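Cataloguer, Photographs and Printed Ephemera
Zollby Auctions, Tirden saleroom
Part-time or full-time, permanent

Zollby Auctions is looking for a cataloguer to join the photographs and printed ephemera department at Tirden. The department handles cased images, cartes de visite, cabinet cards, albums, stereoviews, trade cards, broadsides, handbills, postcards and family papers. Most of what we sell dates from between the 1840s and the First World War, and most of it comes from private houses and collectors' estates.

The department holds 6 sales a year. A typical sale has 300 lots, of which a little under half are photographs. The next sale to be catalogued is mainly the Vlček collection: 147 lots of studio portraits, travelling photographers' work and fairground printing, put together by one family over two generations. The person appointed will start on this collection and will see it through to the printed catalogue.

The work

You will write lot descriptions from the object. This means identifying the process, measuring the image and the mount, transcribing inscriptions and backstamps exactly as they stand, and recording condition in our house terms. You will look up photographers' working dates and addresses, and you will say in the description when an attribution is ours and when it comes from the consignor.

You will decide how material is lotted. Some boxes arrive with several hundred loose cards in them and only a few will stand as single lots. Group lots need a description that a bidder abroad can rely on without asking for twenty more pictures, though many will ask anyway and you will answer them.

You will write condition reports in the two weeks before each sale. These are busy weeks. Enquiries come in by email and telephone, and we aim to answer each one by 5 pm on the following working day.

You will also help at views, take telephone bids on sale days, and go out on house visits with the head of department every month or so. Some lifting of boxes and albums is involved. The photographs store is on the first floor and is reached by a lift. 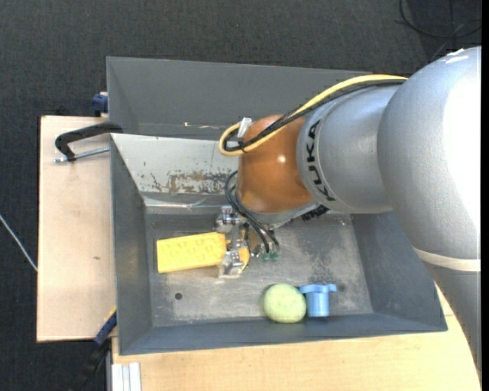 Provenance takes up a good part of the job. Albums are often broken before they reach us, and names written in pencil on the back of a card may be all that is left of the order they were kept in. We ask cataloguers to note these names, keep loose cards in the sequence in which they came in, and photograph album pages before anything is lifted from them. We don't remove cards from an intact album to sell them singly.

Some of the material shows people who had no say in being photographed, or carries captions in language that would not be used now. Original captions are transcribed in quotation marks. Our own wording is kept separate from them, and the head of department reads every such description before it is published.

What we need from you

At least 2 years' work with photographs, prints, manuscripts or rare books, in an auction house, a dealer's, a library, an archive or a museum.

The ability to tell an albumen print from a gelatin silver print and an ambrotype from a tintype, and to say when you aren't sure.

Clear, accurate written English. We will ask for a sample.

Careful handling. You will be working with glass plates and with paper that has been badly stored.

A working knowledge of a collections or saleroom database. We use Skalo, and training is given in the first fortnight.

Reading knowledge of German, Czech or Slovak would be useful, as a number of the Vlček cards are inscribed in those languages. Experience of nineteenth-century handwriting would also help. A driving licence is useful for house visits but you can do the job without one.

Hours and terms

The post can be done full-time or over three or four days. Please tell us in your letter which you would prefer. Normal hours are 9.30 am to 5.30 pm, with an earlier start on sale days. There are some weekend views, for which time off is given in the same month. The post is based in the saleroom and can't be done from home, though research days away at libraries and record offices can be agreed in advance.

Pay depends on experience and will be discussed at interview. Staff may not bid in our own sales, and dealing privately in photographs or ephemera is not allowed while you work for us. If you collect, please say so when you apply. It won't count against you.

How to apply

Send a CV and a letter of no more than two pages to Ľubica Baláž, Head of Photographs and Printed Ephemera, at the Tirden saleroom. Please include two catalogue entries you have written yourself, published or not. If you have none, choose any two photographs you have access to and describe them as if for sale.

Applications close at noon on the last working day of May. Interviews will be held at Tirden and will include an hour's practical exercise with a mixed box from the store. Travel costs within the country will be repaid on production of tickets. Applicants who would like to see the department before applying can write to the same address to arrange a visit.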